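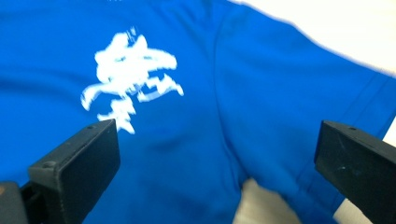 Mayuree Sangkhawat wrote on 11/03/2026:
> I still say roll them. I did all the shirts from the Salinas box that way in
> February and they came out of the bin fine. Folding flat takes forever and
> the slippery ones slide off the pile anyway. Can we please just agree on
> rolling before the next boxes get here?

Mayuree, I'm not convinced. Fine compared to what? I opened one of the rolled bins last night and the shirts with big prints on the front had creases running straight across the print. Cotton you can shake out. A thick white print on a blue shirt, I doubt it, and those are the shirts people pick up first.

I also don't believe the "takes forever" part. I timed myself on 12 shirts, folded flat, print side down on the table, sleeves in, bottom up to the collar. It came to 3 minutes more than rolling the same 12. Some of that was me smoothing out ripples I probably could have left alone.

You're right about the sliding. The shiny sports shirts won't sit in a tall stack no matter who folds them. I'd keep those piles short and stand them on edge in the bin – Eftychia did the kids' sizes like that and they haven't moved.

As for the folding board Hajar linked to, the Minderier one, has anyone on this list used it for a whole afternoon? The page says it works on every fabric. I'd like to see it on an XXL before we pay for two.

We have 116 shirts left from the last lot. Could we do half each way, leave them a week and then look? Plain ones can be rolled for all I care.

Also, whoever has the big roll of size stickers, I need it back.

Aicha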